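We use cookies to remember your settings. By continuing to browse you accept this. Manage preferences

Stained concrete wall along our street — clean it, seal it or leave it?

Posted by Sterkevness in Walls, Fences and Paving

Our street has a tall concrete wall down one side and a row of low buildings down the other. We are on the building side. The wall is old and has been getting darker every year I have lived here, and a few of us on the street would like to do something about it. The owner of the wall has said in writing that we can clean it at our own cost as long as we don't cut, drill or paint it.

The stains are not all the same. Some of it looks like plain grime running down from the top, some is greenish, and some patches are just darker than the rest and I think that is damp. The wall is built in panels with pilasters between them, and it has a row of small square openings up near the top.
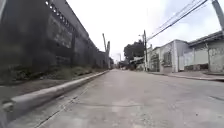
Fagerlund asked whether the ground behind the wall is higher than the street, and that is a fair thing to ask before any cleaning. I went and checked in November. For the first stretch the soil on the other side is above street level, then it drops off and it's about even.

What I want to know is:

Is a rented pressure washer safe on concrete this old?
Should it be sealed afterward?
Does the strip of weeds and soil at the foot of the wall make any difference? One neighbor wants to pull it all out and pour gravel.

I was quoted 2,000 for the whole job by a cleaning company, with sealer included, and that seems like a lot for something that might come back in a few years.

Skoteo

Just pressure wash it. I did my driveway in an afternoon and it came up like new. Start at the top and work down.

Burgi Oberholzer

I would not start with the pressure washer. Old concrete has a weathered skin, and if you take that off with a narrow nozzle you get a rougher surface that holds dirt and moss better than before. You also get stripes you can't remove.

Try one panel first, at the end where people will notice it least. Brush off the loose growth dry, with a stiff nylon brush. A wire brush leaves bits of metal behind and they rust. Then put on a moss and algae cleaner made for masonry, follow the time on the label, and rinse with a garden hose. Keep the runoff out of any drain that goes to a creek. Leave that panel alone for a couple of months and look at it again.

On sealing, I'd say no for the stretch where the soil is high behind. Water is probably coming through from the back, and a sealer on the front can trap it. In a cold winter the face may start to flake. Where the ground is even you could use a breathable one, but I wouldn't pay for it until you see how the cleaned panel does.

The weeds are fine. Keep them cut low and don't let soil pile up against the concrete. Gravel drains a bit better, but you will still be weeding it.

I cleaned a wall like this 9 years ago, around 11 panels of it. The green has come back twice on the shady part and not at all on the rest. The dark streaks under the top edge never came out completely.

Clondora

Agree on the test panel. Ask the company to price cleaning only. Ours dropped to 668 once the sealer was off the quote — shorter wall than yours, though.

Related topics

Moss on north-facing block wall
Do I need weep holes in a low retaining wall?
Hairline crack in concrete road slab
White powder on new concrete
Who pays for a shared boundary wall?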